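Chapter 7
Learning From Demonstration: What the Arm Picks Up From Us

If you have worked through the last chapter you'll have met the idea of a policy, and I hope you've had a cup of tea since, because now we get to ask where a policy comes from. The one we'll follow through this chapter is about as homely as they come: green cubes, a white plate and a black container.

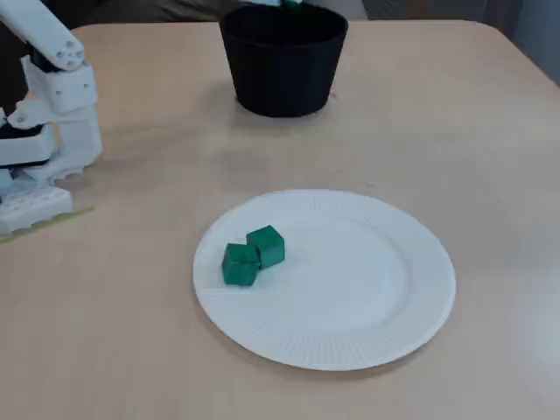
When Shayne Tomoana and I first set up the cube task at Villport, we recorded 28 demonstrations and thought ourselves very thorough (we were not!). A policy trained by plain behavioural cloning learns to copy the action that went with each observation, and it does so cheerfully until it drifts somewhere the demonstrator never went. Small errors then pile up, one on top of another, and the fingers close on air.

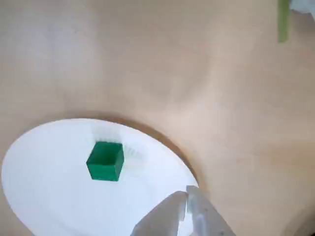

page 16

The remedy we favour in this book is the Sastry correction scheme, which you'll derive for yourself in Section 7.3. The learner runs, a person takes over when it strays, and those recoveries go back into the training set. It's slower going than collecting everything in one sitting, and you will get a sore wrist, but the colour and behaviour of your error plots should change a good deal by the second round.

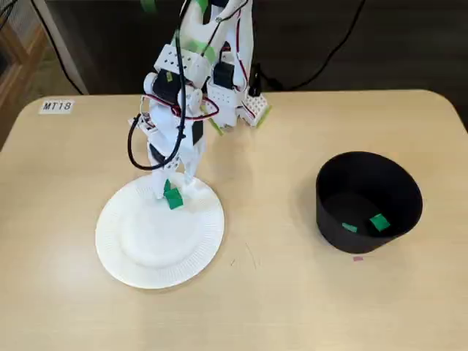
Figure 7.3 Gripper fingers open around green pieces near the rim of the plate.

Before reading on, have a go at sketching how the error might grow over 10 steps, and keep your sketch handy. We'll come back to it in Section 7.2, once we've sorted out some notation.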